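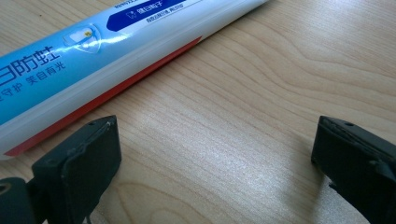

Avunetti hand-held gripper kit: anyone paid for one yet?

Forum: Grippers, end effectors and other pinchy things
18 replies, page 1

wobblybench
Posting in here as the general section has gone back to arguing about vacuum cleaners. I've had the Avunetti hand-held kit since December. For those who haven't seen the listing, it's a two-finger gripper you hold and squeeze yourself, with a camera looking down past the fingers, and you use it to record demonstrations for an arm you may or may not be able to afford later. 736 quid with the case, a bit less without. The case is a very good case.

First impressions, in no order. The trigger is lovely. The manual was written by someone who already owned one. The pads do the job on boxes and mugs, and I've moved on to a tube of toothpaste on the table, which is shiny on top and lies at whatever angle it fancies. Will report back. Happy to answer questions if anyone's dithering.

Pokmont
What are the pads like up close? The shop photos are all taken from the far side of the room.

wobblybench
Matte black, flat, a bit rough. There's a thin layer round the face of each one that looks glued on, and the outline on the right-hand one is slightly chipped. The edges have gone soft as well. Small round hole near the top of each finger.

Pokmont
Chipped since December? For 736?

wobblybench
I do use it, you know.

gantry_gertie
Mine did the same inside a month. I wrote to them and got a nice email saying pads are a consumable. So is toothpaste, but that doesn't cost me 18 quid a pair.

tenthoufeeler
I'll stick up for them. Soft pads wear, it's what makes them any use. If you want something that never chips, buy the metal ones and enjoy watching everything slide out. I've put over 1000 grabs on my first set and they still close flat.

gantry_gertie
Wearing I can forgive. It's the glue I object to. There's a perfectly good hole in the finger and they could have put a screw through something.

tenthoufeeler
And then the screw head scratches whatever you're picking up and you're on here complaining about that.

gantry_gertie
Yes. I would be.

Jahangir Khondokar
I bought the Hettiarachchi kit instead, so take this with the usual salt. The pads clip on and it came with two spares. Against that, the software only runs on one laptop in my house, and it's the one with the broken hinge. The grip also opens less wide, so anything bigger than a jam jar is off the menu. I'd have the Avunetti hand piece with the Hettiarachchi pads if somebody would sell me that.

wobblybench
Does yours cope with shiny stuff? There's a long bright streak down the top of my tube and another glowing patch on the table right between the fingers. The tracking software has opinions about both.

Jahangir Khondokar
It copes by stopping. Try a lamp off to one side and the main light off. Or a tea towel on the table, though then you've taught your robot to love tea towels.

Pokmont
Is the camera any good for reading print? I wanted to sort packets by label.

wobblybench
Big print is fine. The tube is a Chinese one and the large blue characters, 防蛀, come up beautifully (anti-cavity, so my robot will have lovely teeth). The white lettering on the dark blue label further up goes a bit blurry and the tiny text under it is hopeless. I wouldn't buy it for labels.

sprocketmum
Bit of a side question. How much of the view do the fingers take up? I tried one at the Cultimbridge open evening and felt I was peering at the job between two wellies.

wobblybench
That's a fair description of it. They fill both bottom corners and the right one looks bigger than the left. You get a good wide gap of table in the middle with them open, so you learn to line up on that. Took me an afternoon and some language.

tenthoufeeler
You want the fingers in view though. The thing has to learn where they are.

sprocketmum
It could learn where they are with slightly less of them.

gantry_gertie
Has anyone tried the subscription? They do one now where you send your recordings off and they send back something trained. 100 a month.

Jahangir Khondokar
Asked them what happens to the recordings afterwards. Got the same nice email, I think, with the word "pads" taken out.

Pokmont
Right, so would you buy it again, yes or no?

wobblybench
Second-hand, yes. New, I'd ask them to throw in a spare set of pads first and see if they blink. And get the case.

gantry_gertie
No. I'll sell you mine though. Pads as seen.

Pokmont
PM sent.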